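Notes from my first panel study

Finally wrapped up the recruiting for the Mekon study. Took 13 days. I'd planned for a week, so.

The agency we normally use (Drusovley) had quoted 20 people, delivered 9, and two of those had clearly never booked a freight shipment in their life. Nice people. Wrong people. We paid them anyway, obviously, and I went back to the screener and found the problem right away – my question three was a yes/no. Everybody says yes to a yes/no. Switched it to "tell me about the last one you booked" and the junk answers dropped off a cliff.

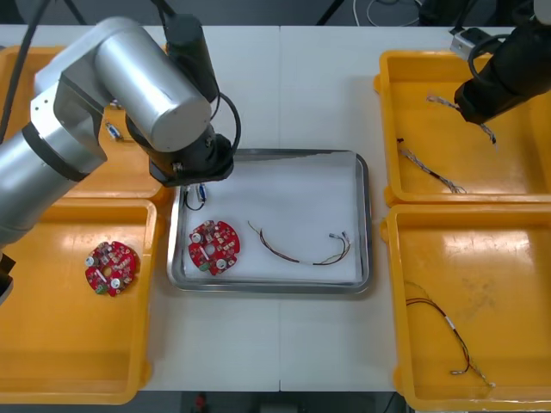

2 min read

Second round I ran through Mimen, self serve. Cheaper, faster, messier. Messages at midnight. One no-show who wanted to be rescheduled three times. But the sessions themselves were so much better, people who do this all day and have opinions about pick-up windows.

Things to fix before September: incentives go out the same day, not "soon". Calender invites with the time zone spelled out. A backup person for every slot, paid either way. And stop writing the discussion guide the night before, it shows.

Still have about half the transcripts to tag. Coffee first.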